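Water in the Hanthorpe building: what changes from August 20, 2024

Dear neighbors,

Many of you asked me about the letter from Weltine, the company that reads our water meters. I have now spoken with them two times by telephone and I try to explain it in simple words.

Until now the hot water was divided by the size of the apartment. A person living alone in 70 square meters paid the same as a family of five in 70 square meters. From the new period each apartment pays for what its own meter shows. The cold water stays as before, inside the monthly fee.

The new meters were put in during May. Two apartments on the upper floor were not open on that day, and they will get a separate appointment. Please answer the note in your mailbox, even if the time does not suit you.

Last year the building used over 187 cubic meters more than the year before. Mr. Shimada went through the old bills with me and we think a large part came from toilets that run quietly in the night. You can check yours with a little food color in the tank. Wait 30 minutes and do not flush – if the color comes into the bowl, the valve is old and should be changed. Tsutomu Shimada has the right valves in the basement and can show you how to do it.

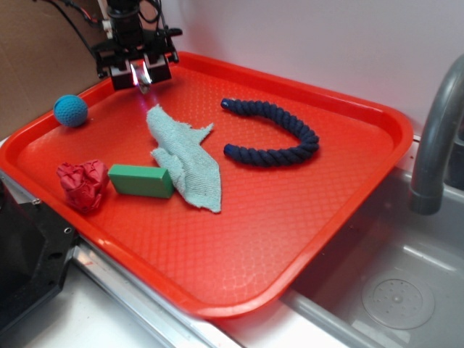
Kitchen faucets are the second thing. If the stream goes to the side or feels weak, unscrew the small filter at the end and leave it in vinegar overnight. Ours had so much lime that I could not see through it. A new filter costs very little, but take the old one with you to the shop, as there are several sizes.

The first bill by meter comes together with the winter fee. If a number looks wrong to you, write down what your meter shows on the same day and bring it to me before you pay.

Tomoyo Yoshida, second entrance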